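Notebook, Kemness building, small kitchen bench
April, entry started 7:40 in the morning

Continuing from the last entry, where I stopped at the question of the rinse shelf. Zinhle Venter read it and wrote in the margin that I mix two subjects, the arm and the people. She is right, but on this bench I cannot separate them, so I continue to mix.

What changed since the arm began to clear tables at Clakemar

Before, the canteen had four people on the lunch shift, and two of them only cleared and sorted. Now one person clears together with the arm, and the second has moved to the serving counter. No one lost hours. I asked this twice, the second time to the shift leader alone, and got the same answer.

The person who moved to the counter likes it more. She talks with people, and her wrists hurt less in the evening. The person who stayed is less happy. He told me that before he had a colleague to talk with and now he has a machine that he must wait for. I wrote this down in his words as well as I could. The waiting is not long, but it comes often, and he cannot use it for anything. It is too short to go and wipe another table.

I think this is the most important note of the month and it is not a technical one. Our plan from Moradi speaks only about pieces moved per shift. In the plan a lunch is 222 pieces, of which the arm should take 170. It says nothing about how the remaining time of the human is cut up in small parts.

Numbers from the last lunch I attended

Target for the arm: 170 pieces
Moved by the arm without help: almost all of the cups, fewer of the plates
Stops where the colleague had to press continue: 12
Stops for which he knew the reason: 9

The three other stops are what annoys him. The arm stands still, the lamp does not change, and he must guess. Forden made the lamp program and they say a text on the small screen is possible. I asked for short sentences such as "I do not see the handle" and no error codes. The colleague should not have to learn our list by heart.

Bench work today

I repeat here the difficult cases from the canteen, with few objects, so that I can see one problem at a time. Gripper with the flat lower edge, slow speed, all approaches from above.

Cup without handle. No remarks. Same settings as before.

Mug with handle. The approach must know where the handle points. At the canteen people put mugs down in any direction, of course, and I do not want to ask them to do it differently. One manager proposed a sticker on the tables, "handle to the right please". I said no. If the guests must serve the machine, we have done the work badly.

Plates. The rim is low and the gripper comes from above, so there is not much to hold. Zinhle proposes to leave plates to the human completely and to give the arm only cups, mugs and small things. Then the target of 170 is not reachable, and somebody must say this to Moradi. I am for it. The colleague at Clakemar also said that plates are quick for him, he takes a whole pile with one hand. The arm takes one.

Small things left on the table. Wrapped bars, butter, sugar. The sorting program has no class for them and puts them to waste. The canteen people always kept the closed ones and put them back in the basket, it was a habit between them and written nowhere. We learned it only when somebody complained that the basket was empty. For the bench I use a yellow block, placed at an angle in front of the pink mug, with the blue cup farther left and the flowered plate at the front corner.
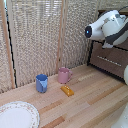

To do before the next visit

Ask Forden for the text on the screen, first version with only five messages.

Write to Moradi about plates. Zinhle wants to read it before I send it, my letters sound too hard in English.

Add a class "keep" to the sorting. The colleague should decide what belongs in it, so bring him the list on paper and a pen.

Measure the waiting. Every pause, with start and end, for one full lunch. Ask him first if he agrees that I stand there with a watch. If he does not, I take it only from the log of the arm.

Check if the pauses can be put together, for example the arm does the cups of one whole table and he goes away in this time. Venter has an old version of the planner where this was possible. It is on her computer under Kemness, second folder.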